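3.2 Collection of hand-held demonstrations

Demonstrations for the cloth-handling tasks were recorded with hand-held grippers in place of a remotely controlled arm. An earlier round of work on the Kilta arm had shown that operators using remote control tended to slow down when the fabric folded under itself, and that they often let go and began again. With the gripper in the hand, the operator feels the pull of the cloth directly and can correct a poor grasp without stopping. The method follows the general approach of portable gripper interfaces, and the recordings were later converted to arm motions using the Plulby software described in Section 3.4.

Four operators took part. Each was given a short practice period, supervised by Asmaa Naciri, before any recording was kept. Operators were asked to work at a comfortable pace, to keep the jaws within view of the gripper camera, and to avoid touching the fabric with their fingers once a recording had begun. No instruction was given on which part of a garment to grasp first. This choice was deliberate, as we wished the data to reflect the range of ways in which people organize the same job.

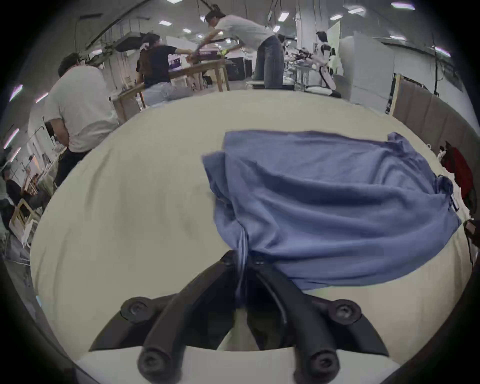
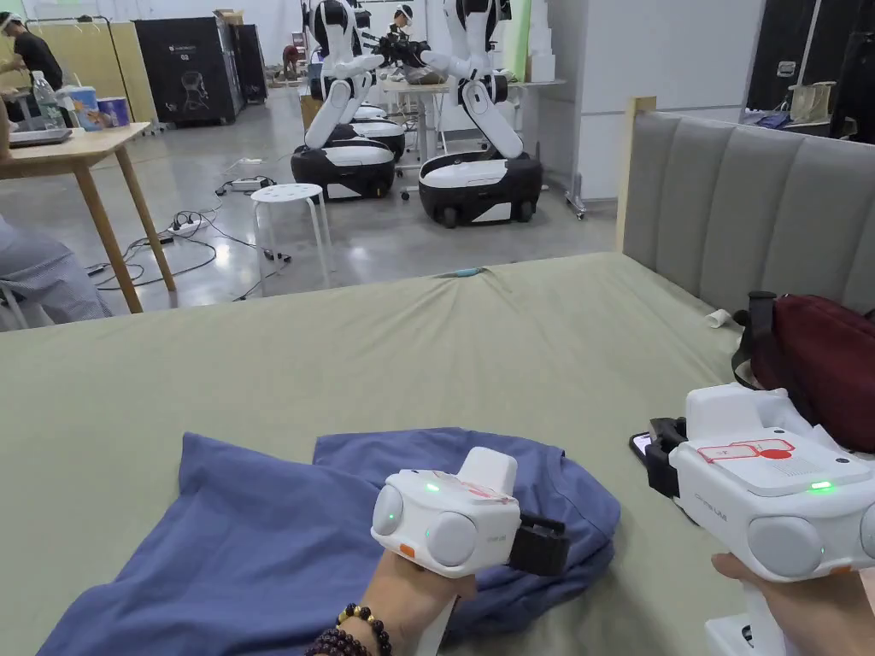 Figure 4. Handling of blue cloth items with hand-held grippers. Upper: view from a gripper camera. Lower: head-level view of two-handed work.

A recording was accepted if the garment ended the sequence inside the marked target area and if tracking was maintained for its full length. Brief losses of tracking were the most common ground for rejection, and they occurred mainly when an operator turned one wrist sharply inward. Of the 435 recordings made, 267 met both conditions and were used for training. Rejected recordings were kept in a separate set, labelled by cause, and are used only in the error analysis in Section 5.

Each accepted recording was then divided into a grasping stage and a placing stage. The division was made by hand by 2 members of the team working independently, and disagreements were settled by replaying the sequence together. Most of these concerned crumpled garments, where an operator might take hold of a corner, shift it slightly and release it again before the final grasp. We treated such movements as part of the grasping stage. The Begum labelling tool was modified to allow this, and the altered version was used for all sequences.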